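Home | News | Services | Publications | Contact

Skirkmont libraries to introduce shared study tables from September

Saturday, March 13, 2021

The Skirkmont Library Service has confirmed that the reading rooms at its Jallden and Cruickshank branches will be refitted over the summer, with shared study tables replacing the individual desks that have been in use at both sites for many years. The new arrangement will come into effect in September, at the start of the autumn term.

The decision follows a consultation with library members held over the winter. A total of 200 responses were received, of which 86 came from students in full-time education. Respondents were asked about opening hours, noise, lighting and furniture. Lighting and the condition of the desks drew the largest number of written comments, and many members reported that the existing dark desktops were tiring to work at in the evening and left too little room for large books, maps and folders.

Grigore Mocanu, Head of Branch Services, said that the service had taken these comments into account when drawing up its plans. "Our reading rooms were laid out at a time when most visitors came with one book and a notepad. Members now bring laptops, course files and drawing work, and they often wish to sit with others on the same course. The rooms must be able to serve them as well as those who prefer to read alone." 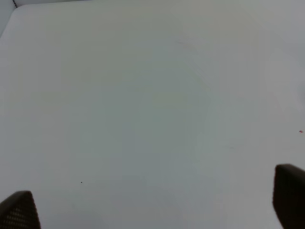

The contract for the supply and fitting of the furniture has been awarded to Hundix, which will also remove the old desks and repair the floors beneath them. Work at Jallden will be completed before work at Cruickshank begins, so that one reading room remains open to members throughout. The tables chosen have a smooth, matt white top with rounded corners, a finish which the service considers well suited to long periods of reading and which can be wiped down quickly between sittings. Power sockets will be provided along the walls.

A quiet area of 20 single places will be kept at each branch for members who need to work without conversation. These places may be booked in advance for up to two hours at a time, either at the enquiry desk or by telephone. No booking will be needed for the shared tables. Places suitable for wheelchair users will be available in both areas, and staff will be able to adjust the position of chairs on request.

Alper Altıntaş, who is responsible for the local history collection at Cruickshank, confirmed that access to the collection would continue during the works. Bound newspapers and parish maps will be moved to the ground floor for the period of closure and may be consulted there by appointment. Members wishing to see rate books or estate papers are asked to give 2 working days' notice. Microfilm readers will not be available until the reading room reopens.

The old desks will be offered first to schools and community groups within the Skirkmont area. Groups wishing to be considered should write to the Head of Branch Services, stating the number of desks required and whether they are able to arrange collection. Any desks left over will be sold, and the proceeds will be added to the fund for children's books.

Opening hours are not affected by the refit, and the lending collections at both branches will remain available as usual, subject to any public health restrictions in force. Members who have reserved items for collection at Jallden will be told if the collection point is moved. The dates of each stage of the work will be displayed at the branches and published on this site once they have been agreed with the contractor.

Recent news

Changes to the mobile library timetable
Large print collection extended at Jallden
Renewing your library card by post
Cruickshank map collection: new finding list
Summer reading scheme: information for schools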